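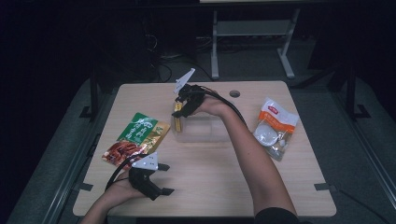 Previous | Next | Thread | Index
9 August 2022
Posted by: Almont list member
3 min read

Re: [almont-pantry] Snack shelf, the bin question again

On the snack shelf, someone wrote:

> I don't see why we need boxes at all. The shelf held 200 packets in
> January without a single box and the only complaint was that you
> couldn't find the one you wanted. Boxes cost money. Also they hide
> things. I opened one of the old gray tubs last week and found
> crackers from a previous era of this building.
>
> If we must have boxes, can they at least be deep enough that a
> packet lies flat?

I'll take these in the order they annoyed me.

The crackers were mine. They were fine.

The gray tubs do hide things, and that's why I've been arguing for clear ones since before the shelf had a label on it. With a clear box you can see the yellow packet from the door and go straight for it. With a gray tub you put your arm in up to the elbow and hope. I've had a clear rectangular one out on the small square table with a few of the usual suspects next to it, and I'm sold. Slim packets go in upright, like files. Stand them up and you can flip through them with a finger. Lay them flat and you're back to archaeology, only now with a view.

So no to deeper boxes. Deep is how we got the crackers.

There is a real problem with the puffy bags, and I'll admit it before somebody writes in. The green spicy-looking one with the meat on the front has those crinkled ends that catch on everything, and it takes up twice the space it has any right to. The clear bag with the orange band and the round white thing in it is worse. It's a lump. You can't file a lump. My proposal is that slim things get the boxes and lumps get the bare shelf beside them, on the right, where they can lean on each other. If you want to build a special lump rack, the tools are in the hall closet and I look forward to your drawings.

On cost: Skuvville has a plain clear box that fits the shelf depth with a finger's width to spare, and Nyarko has one that is nearly the same but comes with a lid. We don't want the lid. We had lids in January and they all ended up under the sink, where they remain. I'd start with 2 boxes and see who complains. The snack fund stood at 395 the last time I looked, which buys a lot of box and still leaves something to put in it.

On labels: please, no more labels. The Skusora label maker has done enough. We have a drawer marked DRAWER. If the box is clear, the packets are the label, and they come already printed, in color, some with a photograph of the contents. For those of us who can't read the Chinese on some of them, the photograph is doing most of the work anyway, and I haven't yet been surprised in a way I'd want to take up with the list.

Last, a small request about sorting. Whoever keeps arranging everything by color, it looks lovely and I can't find anything. Sweet at the left, salty in the middle, spicy at the right end near the water. We agreed on this. It's in the archive, message 1177, if you have the patience.

I'll get the boxes this week unless somebody objects with a measurement attached. The gray tubs are free to anyone who wants them. Check inside first.

> P.S. Who finished the dried mango?

Also me.

Reply | Reply to list | Back to top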